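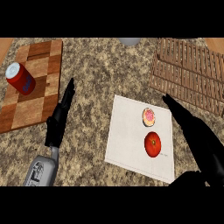 Trotell two-arm kitchen simulation kit – member reviews

T_Fekete
Our department has evaluated the Trotell licence over 7 weeks. Installation was straightforward and the documentation is adequate. The price of 620 euros per seat is acceptable for teaching.

kenska_lab
We must disagree. Support replies were slow, and the older Kenska package costs 600.

T_Fekete
The Kenska package supports one arm only. Two were required here.

Comments (2)

vorosm: Does the licence cover student laptops?

Trornent_user: It does – see section 2 of the terms.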